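Grippers & End Effectors > Bin picking
3 min read

Parallel fingers vs. suction for mixed bins – KUKA arm 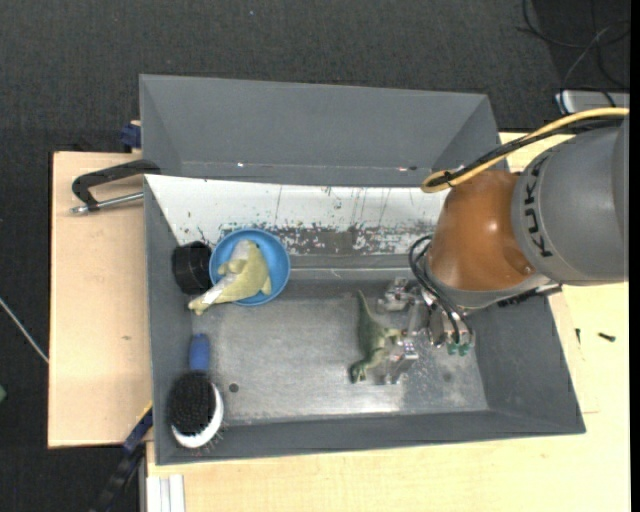

tcastellanos
Comparing two tools on the same arm before we commit: the Fultitz parallel gripper and a Borkonance suction cup. Bin is metal with tall sloping walls, contents mixed: plush, a toy dinosaur, a hairbrush, a bowl. 800 attempts per tool, same controller settings. The fingers win on the dinosaur and the brush. Suction wins on the bowl and loses nearly everything else. Failures near the walls dominate for the fingers.

plisell_user
What stroke? If the open width is fixed, your wall failures are approach angle and have nothing to do with the tool.

tcastellanos
Stroke is set per grasp. Tilt is limited to 34 degrees.

osmund_k
Disagree with the above. Fingers need clearance on both sides of the part, a cup doesn't. That is a tool difference. Also, where is the camera? A bare metal floor throws reflections and depth drops out there.

tcastellanos
Fixed, overhead. There are holes in the depth map at the floor – I fill them from the empty-bin scan.

plisell_user
Then rerun 5 wall grasps with the pose entered by hand. If they hold, blame the planner.

osmund_k
Fair test. I'd still try narrower fingertips. Widmer sells a set that fits.

tcastellanos
Will do the hand-entered poses first. Fingertips are a 3 week wait.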